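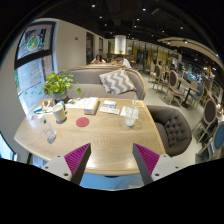 Gadska Bar Bag, One Season In

I've been putting off writing this one up, mostly because I kept changing my mind about it. The Gadska is a handlebar bag, the burrito kind, with a stiff back panel and two straps that go over the bar. I bought it in early spring with my own money and I've ridden with it on pretty much every weekend ride since, plus one long gravel event in July that I'll get to.

For anyone new to the blog: I'm a slow-to-medium rider on a steel all-road bike with 43 mm tires, and I eat a lot. That last bit matters here. I used to stuff everything in my jersey pockets and my lower back hated me for it by the end of a long day, so my wife suggested (for about the fifth time) that I get a bag like a normal person.

What fits in it

More than you'd think! On a typical Monday off, which is when I get my long ride in, I carry two bananas, a sandwich, a rain shell rolled up tight, my phone, a spare tube and the little pump. There's still a gap at the end where I shove my arm warmers once the sun's up. I tried a full-size pump and it does go in corner to corner, but then the zipper fights you the whole way and you end up swearing at it on the side of the road.

The mesh pockets on each end are fine for wrappers. I wouldn't trust them with keys. They're stretchy now in a way they weren't in April, and I don't love how that's going.

Mounting it

Okay, so this is where I went back and forth. The straps are long, which is great if you have fat bars or want to hang the bag a little lower, but on my setup I had a good few inches of tail flapping around on both sides. I cut mine and melted the ends with a lighter. The third strap goes around the head tube, and if you have any kind of nice paint you want to put tape there first. I did not put tape there first. There's now a dull patch on my head tube the size of a thumbprint and I see it every single time I wash the bike.

It comes with foam spacers to push the bag forward so your cables can curve the way they want to. Use both. I tried it with one to keep the bag closer in, and my rear shifting got lazy in the bottom three gears until I figured out the housing was getting squashed. Jocelyn Melnyk, who I ride with most weeks, has the same bag on a bike with everything routed inside the frame and she didn't need the spacers at all, so your bike may be easier than mine.

On rough stuff

Our local test for anything that bolts, straps or clips to a bike is the descent off the Vilela road, the one past the old water tank where the washboard starts. With the bag packed full it hardly moved. With the bag half empty it bounced enough that I could hear the pump knocking around in there, and I ended up wrapping it in the rain shell to shut it up. Packing it full is the answer, I guess, and I'm never short of snacks to do it with.

Then there was the July event. It was 60 miles, hot, with a stretch of loose climbing in the middle that had half the field walking. Being able to unzip the bag with one hand and get at food while moving was worth the price all by itself. The zipper pull is a big loop of cord and you can find it without looking, even in gloves. Rodrigo Esteves was behind me for most of the morning and he said the bag looked like it was steering the bike. Thanks, Rodrigo. I do notice the weight a little when I'm out of the saddle, more of a slow wag at the front than anything scary, and after a few rides I'd stopped thinking about it.

Is it slower? I'm sure it is, by some amount that matters to somebody. My times on our usual loop are all over the place depending on wind and how much I slept, so I'm not going to pretend I measured anything.

Rain

Water resistant, says the label, and that's fair. An hour of steady drizzle and everything inside was dry. Then I got caught in a proper downpour on the way home from the coast and the sandwich did not survive. The water came in at the end of the zipper, where the little fabric garage doesn't quite cover it. I put my phone in a sandwich bag now if the sky looks iffy.

Compared to the Zandance

I borrowed a Zandance for a few rides before I bought this one. It's a bit bigger and it has a roll top, so it shrugs off rain much better, but you can't get into it while riding unless you're braver than me. It also sat right on top of my front brake cable no matter how I fiddled with it. If I was camping I'd pick the Zandance. For day rides, the Gadska, easily.

A quick warning about weight limits. The tag on mine says to keep the load sensible and leaves it at that, so I put a full bag on the kitchen scale and got 900 grams for my normal day's stuff. Haven't had a stitch pop at that. I did carry a jar of honey home in it once and the front straps slipped down a notch, so keep the groceries in a backpack.

Things I'd change

I want a light loop on the front. There's a reflective tab but it's sewn flat, so nothing clips to it, and with the bag on, my regular headlight spot is blocked. I moved the light to the fork crown with a mount I already had.

I also want a shoulder strap in the box. There are two metal rings for one! They sell it separately, and I refused on principle and used the strap from an old camera case, and it works great at coffee stops.

Would I buy it again? Yep, in the darker gray this time, as the light one shows every greasy fingerprint I own. And I'd tape the head tube first.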